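Do Smoke Alarms Really Work? A Page for People Who Don't Believe Everything They're Told

Fire Safety for Kids > Around the House > Smoke Alarms

Words by Embla Sjöberg

Grown-ups say a lot of things about smoke alarms. Some of those things are true. Some are half true. A few are written on the front of a box by somebody who would like you to buy the box. So let's be a bit suspicious and go through them.

"A smoke alarm stops fires."

No, it doesn't. A smoke alarm has no water in it and it can't ring the fire brigade on its own (a few fancy ones can send a message to a phone, but a phone can't put out a fire either). All an ordinary alarm does is make a horrible noise. The noise is there to get you moving. If everybody stays in bed and grumbles, the alarm hasn't helped at all.

"It can smell smoke."

Not in the way you can. It hasn't got a nose. Lots of alarms have a small dark space inside with a tiny light shining across it. Next to the light is a sensor, which is a part that notices light when light lands on it. When the air is clean, the light goes straight past and misses the sensor. When smoke drifts in, the light bounces off the bits of smoke and some of it hits the sensor. Then off goes the alarm.

You can try the same idea with a torch in a dark room. In clean air you can hardly see the beam. Shake a dusty cushion in front of it and there's the beam, as plain as anything. Ask before you shake the cushion.

"So it only goes off when there's a fire."

If you have ever lived with a smoke alarm, you know this one is wrong. Steam can set it off. So can burnt toast, and sometimes a spider who has moved in. The alarm can't tell the difference between a fire and a very bad breakfast. It only knows that something is floating about where the light is.

This is why many people have a heat alarm in the kitchen and keep the smoke alarms for the hall and the landing. A heat alarm doesn't care about toast. It waits until the air gets really hot. That makes it calmer, but also slower, so it would be a poor choice for a bedroom.

"Ours has never gone off, so it must be fine."

Hmm. Would you say a torch was fine if you had never switched it on? An alarm that has been quiet for years might be working well, or its battery might have been borrowed for a toy. You can't tell by looking at the ceiling.

There is a test button. A grown-up should press it every month and everyone should hear the noise, including whoever sleeps furthest away with the door shut. Honeylyn Ocampo's class at Magbanua School tried this at home in April and wrote down what happened. In one flat the alarm made no sound at all. It had a little green light on, too, and the family had thought the light meant everything was all right.

"The test button proves everything."

It proves that the battery and the noisy part work. On many alarms that's most of what it proves. Dust can still block the holes that smoke has to get through, which is why the instructions tell grown-ups to clean round the edges with a vacuum cleaner. Alarms get old as well. Most have a date printed on the back or the side telling you when to replace them, and most people have never read it. Get somebody tall to look.

"It will always wake you up."

This is the one I trust least. Plenty of children sleep straight through an alarm. It isn't naughty or lazy, it's just how deeply children sleep. So your family needs a plan that doesn't depend on you waking up by yourself. Ask these questions at tea time:

Who will come and wake me?
Which way do we go out?
What if that way is full of smoke?
Where do we meet outside?

If the answer to any of them is "we'll see", ask again tomorrow.

"If it goes off, check what's burning first."

Please don't. Shout so the others hear, stay low if there's smoke, get out, and don't go back for anything, not even the cat. Ring 999 once you're outside. The person who answers will want your address, so learn it by heart, with the flat number if you have one.

When everyone's out, stay out until a firefighter tells you it's safe. And if it was only the toast, fan the air under the alarm with a tea towel, open a window, and leave the battery where it is.
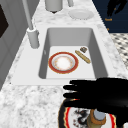 Taking the battery out "just for a minute" is how a lot of alarms end up empty. If yours complains every time somebody cooks, it's probably in the wrong place, and a grown-up can move it or swap it for a different kind.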